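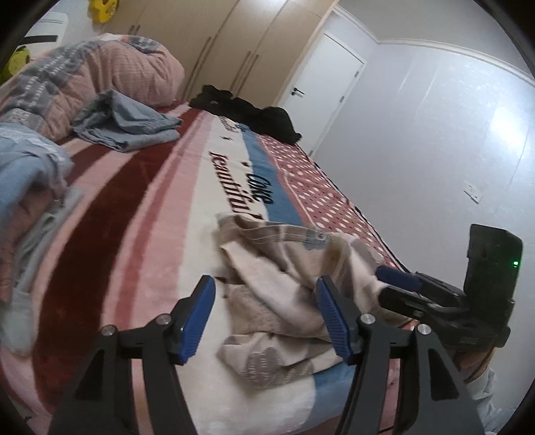

Chapter 2
Thermal Comfort and the Sleeping Person

A person who sleeps eight hours each night spends one third of life under some kind of cover, yet most books on building heat speak only of people who are awake. In this chapter we study the bed as a small climate of its own. The air between the body and the cover is warmed by the sleeper, and the cover decides how fast this warmth is lost to the room. A plush blanket, such as the striped one spread over the bed at the opening of this chapter, keeps a layer of still air among its fibers, and it is mainly this air that insulates. A garment left on top of the blanket adds a second layer, but only over the part of the bed where it lies. Small differences of this kind matter when we measure heat loss over a whole night.

The main data come from the Korko survey, which collected 3468 night records from 157 homes. In each home, one sensor was placed under the cover and another on the bedroom wall. Of all records, 1082 were made in August, when many sleepers used a sheet alone. The reader should keep in mind that the survey did not include children, so the results can not be applied to them without care.

Section 2.1 gives the basic terms: insulation value, moisture transfer and skin temperature. Section 2.2 explains how the body lowers its own heat production in the first hours of sleep — a fact which is often forgotten in the design of heating systems. In Section 2.3 we compare two simple models, Bravo and Umov. The first treats the cover as one flat layer. The second also allows for air that escapes at the neck and the sides when the sleeper moves.

Before starting, the student should review the heat balance equation from Chapter 1. The exercises at the end require only this equation and a table of insulation values.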